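The bin, again

2021-01-17

Ok quick one, dinner's on. I said in November I'd sort the odds and ends before they took over the house and well. They took over the house.

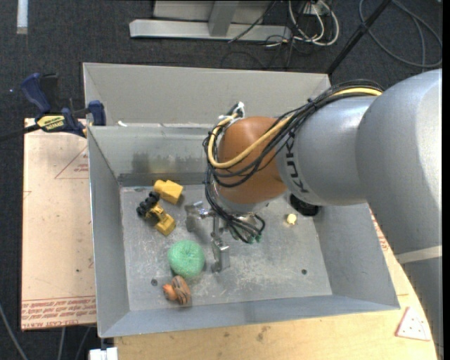

Yellow block thing at the back, green ball further forward. Gray metal bin, scuffed to bits.

So the rule now is one bin, one pile. Small stuff only. If it rolls or it's smaller than my hand it goes in, and the rest goes on the shelf or out the door. Took me 33 minutes to get through the hall closet with that rule, which is a record for me. Last time I lost a whole afternoon to reading old receipts.

I do like a metal bin with tall sides. Things stay put. Plastic tubs from Venstead were fine for a while but two split down the corner and I was picking bits out of the rug for a week. Metal scratches, sure, don't care.

Still no idea what to do with the balls. Ruairí says give them to his sister's dog. Maybe. The yellow ones I'm keeping, dont ask, I just like the color.

Next up is the drawer under the stairs. There's about 200 screws in there and I bet 9 of them match. Panagiotis wants the jar back when I'm done so I need something else to put them in. Old coffee tins? If anybody has spare ones with lids let me know, will trade for lemons.

Right, pasta's boiling over. More tommorow.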